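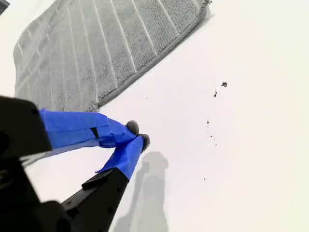 Last changed: Wednesday, March 6, 2019

Berkum list archive: repair and reuse of books
Subject: Re: Hinge paper on the choir books, second attempt
From: Noemi Bianchini
To: the list

Dear all, dear Hammad,

thank you for your long answer. I have read it twice and I did the test you proposed, so I can now report. I put your message in pieces between my own text, I hope it is readable in this way.

Hammad Virk wrote:
> If the hinge cracks again after one week, I would first look at the
> paste and only then at the paper. What do you use, and how thick?
> A photo of the spine would not tell me much, but the recipe would.

The paste is wheat starch, one part starch to 4 parts water, cooked slowly and left to cool under a cover. Then I push it through the sieve and thin it with a little more water until it is like yoghurt. I had always thought this was the normal way. But when I compared it with my old notes, I saw that in the course in Mota we made it thinner for hinges, and kept the thick one for covering. So you were right to ask. My first repairs were made with paste that was too strong, and when it dried it pulled the thin paper.

> Second question: grain direction. You say you cut the strips "from
> the long side of the sheet". This says nothing to me if I do not
> know the sheet.

I am a little ashamed of this one. The sheets I bought from Grestar came folded in a parcel, and the label with the arrow was on the outside wrapper, which I threw away. I cut a small square, made one side damp and looked how it curled. The grain runs along the short side, so all my strips had the grain across the hinge. Every one of them was wrong! I have cut new ones now. They bend much more easily, you feel it already with the finger before any paste is on.

> What weight is the repair paper? For a book which is opened every
> week by singers, I would not go under a medium weight, whatever the
> manuals say about using the thinnest possible.

Here I am not completely of the same opinion. The choir books are heavy in use, this is true, but the paper inside is from the cheap years and very weak at the fold. If I put a strong strip on a weak page, the page will break beside the strip. I have seen this in the books which were repaired before my time, with a brown gummed paper. The strip is still perfect and next to it there is a clean tear, from top to bottom. So I stay with a light paper on the inner folds, and I take the stronger one only between the text block and the cover. For this place I tried the Prolto paper, 40 grams, and I like it. It takes the paste evenly and does not become transparent.

I have also changed the drying. Before, I closed the book directly and put the weight on it. Now I leave the cover open, supported with a wooden board at the same height, with a piece of blotting paper under the hinge, and I change the blotting paper when it feels cold. Only after that I close the book with silicone paper in between and leave it until the next day. It takes more time and more space on the table, and my sister asks when she can eat there again.

For the cost, as Berkum members have asked before: a packet of 100 sheets of blotting paper is more than I need, so if someone would like to share one, please write to me directly and not to the whole list. The same for the silicone paper. I have a roll of 80 metres and I will not finish it in this life.

There remain two things I do not know.

The first is the old gummed paper. Where it is loose, I lift it dry with the bone folder. Where it still holds, I have put a poultice of thick paste over it and waited until the gum became soft, but on one page the ink of the notes began to move, and I stopped. It is a purple ink, perhaps from a duplicating machine. Has someone removed such strips next to this kind of ink? I would be ready to leave them where they are, only they become shorter with the years and pull the page into waves.

The second is the cloth of the spines. It is green and has faded to nearly yellow on the outside, while inside the joint the colour is still fresh. When I insert the new cloth under the old one, there is a line of a third green which looks not nice. Do you tone the new cloth, and with what? I tried acrylic with much water on a rest of the cloth and it became stiff.

I can send strips of both papers by post if you want to compare them, Hammad. Please tell me if your address is still the one in the members' list.

With kind greetings
Noemi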